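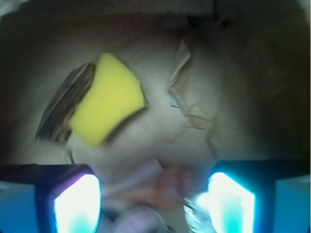

Paper bag

A paper bag is a bag made of paper, most often brown kraft paper, used for carrying and packing goods. The word covers several things, from the small flat bag in which a bakery hands over a roll to the large sack used for flour, animal feed or cement. In American homes it most often means the grocery bag, which stands upright on a flat bottom and is open at the top. In some parts of the country this is called a sack.

Material

Most brown bags are made of kraft paper. Wood chips are cooked under pressure with chemicals that dissolve the lignin, the substance that binds wood fibers together, and leave the fibers long and fairly undamaged. Long fibers give the paper its strength. The natural color of the pulp is brown, and white bags are made from bleached pulp. Softwoods such as pine and spruce have longer fibers than hardwoods and are preferred where the bag must carry weight.

Recycled fiber can be used in part or in whole. Fibers get shorter each time they are pulped, and a bag made only of recycled stock tends to tear sooner than one of the same weight made of new fiber. Mills often mix the two. The weight of the paper is given in pounds per ream in the United States and in grams per square meter elsewhere.

Paper loses much of its strength when wet. Bags meant for damp goods may be treated with wet-strength resins, coated with wax or lined with a second layer. Coatings make a bag harder to recycle, and many local programs do not accept coated paper with the ordinary kind.

Manufacture

Bags are made from a continuous roll. The paper is printed first, if it is to be printed at all, and then folded lengthwise into a tube and glued along one seam. In a gusseted bag the sides of the tube are tucked inward before it is cut to length. One end is then opened, folded over and pasted to form the bottom. Machines for flat-bottomed bags came into use in the second half of the nineteenth century. Before that, bags with a square bottom were pasted by hand, and shops commonly used cones or flat envelopes that could not stand up.

The cut edge at the mouth of the bag is often toothed. A serrated blade cuts the tube cleanly while it is moving, and the pattern of the blade stays in the paper. 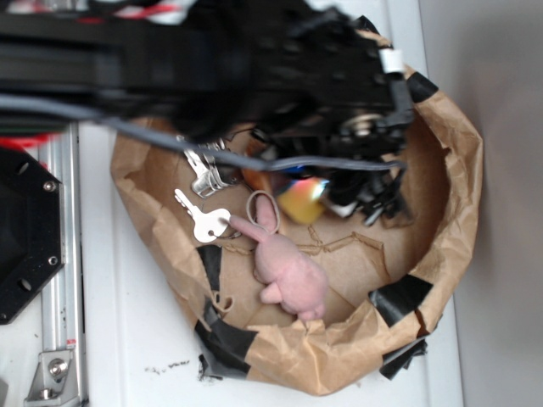

Glue is normally starch-based, made from corn or potato. It sets fast, costs little and breaks down in the pulper when the bag is recycled. Heavier sacks may be sewn across the top after filling – a chain stitch is used, and the whole seam comes out when the right thread is pulled.

Types

Flat bags have no gusset and no separate bottom. They are used for cards, candy, single pastries and small hardware.

Pinch-bottom bags have side gussets and a bottom that is folded over once and glued. They hold more than a flat bag of the same width but do not stand well on their own.

Self-opening bags, often shortened to SOS, have gussets and a flat rectangular bottom. They can be snapped open with one hand and will stand while being filled. The standard grocery bag and the lunch bag belong to this group.

Multiwall sacks have two or more layers of paper, one inside another. The layers share the load and can slide a little against each other, so that a sack dropped on its corner is less likely to burst than one made from a single thick sheet.

Handled bags are used mostly by clothing and gift stores. The handles are of twisted paper, flat paper or cord, and are glued to a reinforcing patch on the inside of the mouth.

Sizes and trade terms

Smaller grocery bags are sold by number. The numbers were at one time tied to the pounds of sugar or similar dry goods that the bag would hold, but the link is loose today, and two makers' bags of the same number may differ in height. The Kidero catalog of September 2018 lists its small bags in bundles of 100 and cases of 1000, along with the outside measurements of each. Larger grocery bags are named by volume, as in the one-sixth barrel bag, a term that has outlived the barrel as a shop measure.

Local names vary as well. In the market town of Gernska, a bag with a pasted square bottom is known as a Vaver, after a stationer's shop that once supplied the stallholders. Sieglinde Dreßler recorded the word in her study of market speech, where it is also used for the amount such a bag will hold.

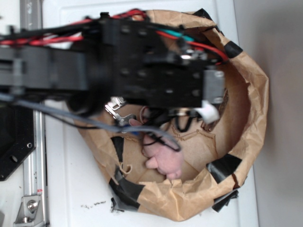 The same study lists separate words for a bag that has been used once and for one that has been used until it is good only for lighting the stove. Bhupendra Jaiswal, writing on packaging in the Khurana grain trade, notes a similar division between first-use and second-use sacks, which were bought and sold at different prices.

Reuse and disposal

Grocery bags are widely reused in the home. They serve as liners for wastepaper bins, as covers for schoolbooks and as wrapping for parcels. Cut open and laid flat, they protect a table during painting or gluing. Unripe fruit such as pears and avocados is kept in a closed paper bag to speed ripening, as the bag holds in the ethylene gas that the fruit gives off. Mushrooms are stored in paper for a different reason, so that moisture can escape.

Clean bags can go into mixed paper recycling. Bags soiled with grease are usually composted instead, where composting is available. Torn into strips and kept moist, uncoated brown paper breaks down readily in a garden heap and balances wet kitchen scraps. Staples, cord handles and plastic windows are taken off first.

See also

Bag-in-box
Corrugated fiberboard
Kraft process
Shopping bag
Wax paper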